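**Tuesday, dye bench**

Got in early to check the madder vat before the building warmed up. It sat at 38 C all night on the Hubáček heater, which I did not expect from a thing with a dial that goes from "1" to "nice." The liquor is a dark brick color and smells like wet hay. I pulled the first test strip at 9:40 and it's closer to coral than red, so more chalk next time.

Water notes, before I forget again. The tap reads soft this month and madder wants it hard. I've been adding chalk by the pinch, like a fool, and every strip in my August binder is a slightly different orange. From now on I weigh it. Four grams to the small pot, written on the lid in paint pen!

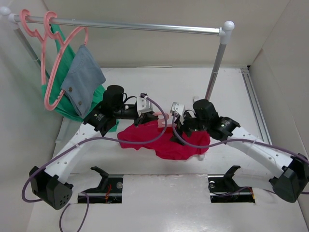 The other half of the morning went to wash-fastness. Graham Rowbotham came by with his Clornska swatches (the ones he dyed over at Nirkgate and swore would never bleed) and we ran them with plain white cotton strips basted on one side. Two bled on the first wash. He says it's my soap. I say he skipped the second scour, because the undyed ends still bead water when you flick a drop at them, and scoured cotton just doesn't do that. We're running the whole set again with his soap and my water, then my soap and his water, which he is going to carry over in jugs.

Swatch 742 is the one I care about. It's alum, then madder, then a very short dip in the weak indigo, and it came out a brown-plum I've been after since spring. Of course I wrote "short dip" on the card and no time. Past me is a menace. I think it was under a minute - the indigo was nearly spent that day, so a fresh vat would go much darker anyway.

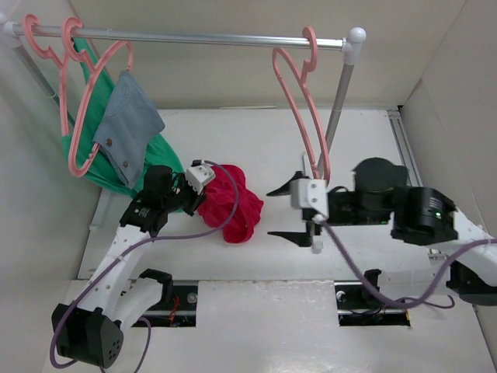
Lightbox: moved the second row of strips up and covered the bottom halves with foil again. The log for the old lamp is at almost 4,000 hours, and I don't trust it for comparing anything with last year's rows. New tube is ordered from Grudetti, the same type as before.

To do:

- re-mordant the last bundle, it dried out at one end
- weigh the chalk (see above, weigh it!)
- redo 742 in three dips, 20 / 40 / 60 seconds, and WRITE THE TIMES ON THE CARDS
- give Graham back his good thermometer
- rinse bucket still leaks at the tap, needs a washer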